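Where Do the Wipes Go? A Project on Shared Tables
Final report, Mar 9, 2020
Kianoush Shirazi

I started this project in January because I was annoyed. We have a shared workroom on the second floor of the Krajewska building, and every time I sat down to work my sleeve stuck to something. Glue, soda, whatever. Our assignment was to pick a small everyday chore and study it properly, and my project partner Tadeusz Wróbel said why not tables, you complain about them enough. So, tables!

What we wanted to know was pretty simple. If you leave a cloth out on a table, do people wipe up after themselves more than if the cloth is hanging by the sink? And does it matter how the cloth is left – folded nicely, or just dropped there in a heap? I was sure folded would win. Tadeusz bet me a lunch that it wouldn't make any difference.

How we did it

We watched for 17 days. On some days the cloth was on the hook by the sink, on some it was folded into a square on the table, and on some we just let it lie there crumpled up. We used plain cotton cloths (I bought a bundle at Zestov, the discount place by the bus station) and washed them at my apartment every weekend. My roommate was not thrilled.

One of us sat in the corner with a laptop and a tally sheet. We only wrote down whether a person wiped the table before leaving, and whether they put the cloth back where they got it. No names. If somebody asked what we were doing we said it was a class project and left it at that, which probably made a few people extra tidy. I'll come back to that.

We ended up with over 400 visits on the sheets. The first 6 days we didn't have a rule for people who wiped only their own spot and left the rest, so I had to throw those notes into a separate pile and count them as a yes.

What we found

The hook was bad. Only 19 percent of people got up, walked over and came back with the cloth. Once it was on the table things got a lot better, and that part didn't surprise anybody in class when we presented.

The folded versus crumpled thing did surprise me. People used the crumpled cloth more! When it was folded, they seemed to treat it like it belonged to somebody, and a couple of them moved it carefully out of the way and set their coffee down next to it. One woman asked me if it was okay to touch. The crumpled one they just grabbed. So Tadeusz was wrong and I was wrong, and we split the lunch.

Putting it back was another story. Folded cloths almost never got folded again. They went back in a lump, so by afternoon every day was a crumpled day – I should have thought of that before we made the schedule. We tried refolding at noon for the second half, but it's not a clean fix.

Other problems: we were sitting right there, the room is busier when it rains, and the spray bottle (Cernico, lemon, smells like a dentist's office) ran out twice and I don't know for how long.

If I did it again I'd use two rooms at once and have someone else do the refolding. The Trumcombe library has tables a lot like ours and they said yes when I asked, so maybe next semester. 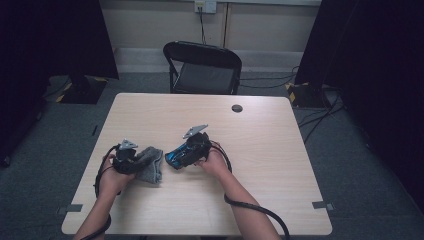
Tadeusz wants to try it with paper towels too. I think they'd all be gone by the second day, but he's willing to bet another lunch on it, and the tally sheets are already printed.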